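The badger came on a Tuesday and ate the tulip bulbs in the order I had planted them.

I called the county, which transferred me to Usa Jaidee, wildlife officer. She asked what I had seen.

"A killer," I said.

"Describe it."

"Low. Wide. It looked at me like my uncle looks at a buffet."

She said badgers mostly wanted grubs, ground squirrels and to be left alone, and that bulbs were a surprising choice. I said I was glad to be contributing to science. She said she would come by, and did, in rubber boots, with a sandwich she didn't share.

My neighbor Cormac Mac an tSaoi leaned over the fence to help. Cormac had grown up on a farm and considered himself related to most animals. He told her a badger would clamp onto your leg and hold on until it heard the bone crack.

"Has that happened to you?" Usa asked.

"To a fellow in Dunne."

"Which fellow?"

Cormac studied the sky. The fellow had moved.

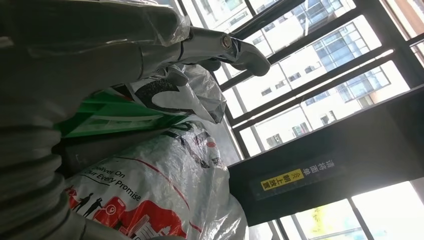 We sat on my back steps until dark, the three of us, waiting for the monster. Cormac had cinders in his boots, so that the badger would hear them crunch and be satisfied. He had also brought a shovel. Usa made him put it in the garage.

It came out at twenty past nine. It crossed the lawn with the walk of a man going downstairs for a glass of water, stopped at the flower bed, and dug. Dirt flew backward onto my good chair. After a while it pulled something up, chewed with its mouth open, and moved on to the next hole.

"Grubs," Usa whispered, writing it down.

"And my bulbs?"

She walked over with a flashlight once it had gone. The last of my tulips were lying on the grass in a neat row, dug up and not bitten at all. She pointed the light at the fence, where a fat gray squirrel sat with a bulb in both hands, eating it like an apple.

Cormac took off his boots and emptied them into my hydrangeas.

"I never did trust a squirrel," he said, and went to get his shovel.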